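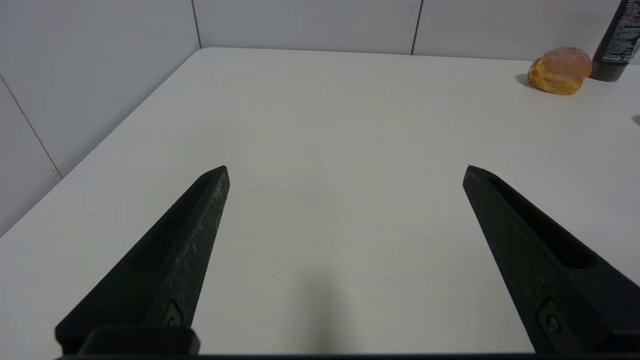 七月，Bratolgate 工作间的台面

Bratolgate 工作间台面整理进展

Bratolgate 工作间的台面整理从七月初开始，目前长台和靠墙的两张工作台已经轮过一遍，剩下门口的打包台，计划月底前做完。

这次整理的起因是上半年大家反映最多的一件事：要用台子的时候，先得花时间搬别人的东西。半成品、空盒子、用了一半的胶带和没写名字的零件混在一起，谁也不敢扔。整理期间共登记物品192件，其中有人认领的已经归还，没有标签的统一放进储物间左侧的架子，保留到八月底，逾期按公用物品处理。

常用工具改放在台下的抽屉里，抽屉按用途分开：量具一格，剪刀和裁刀一格，螺丝刀一格，夹子和绑带一格，其余杂物一格，共5格。抽屉外面贴了标签，请用完放回原处。裁刀放回前务必收好刀片。

收纳盒换成了 Staveo 的浅盒，高度比原来的低，放进抽屉后可以直接看到里面的东西。旧的深盒没有丢，留给打包台装填充纸。这次购买收纳盒和标签纸一共花了606元，从 Chowdary 项目结余中支出，原定预算为700元。

台面使用办法有两处改动。第一，过夜的东西要放在托盘里，写上名字和日期，托盘在储物间门后自取。第二，涂胶、上漆之前请先铺垫纸，垫纸在长台右端的抽屉下面。台面只用拧干的软布擦，不要用钢丝球，也不要把溶剂直接倒在上面。

Brement 小组借用的两把长尺还没有还回来，如果在哪个柜子里看到，请放到量具那一格。

打包台整理当天上午九点到十二点暂停使用，需要寄件的请提前一天打好包。具体日子定下来后会贴在工作间门上。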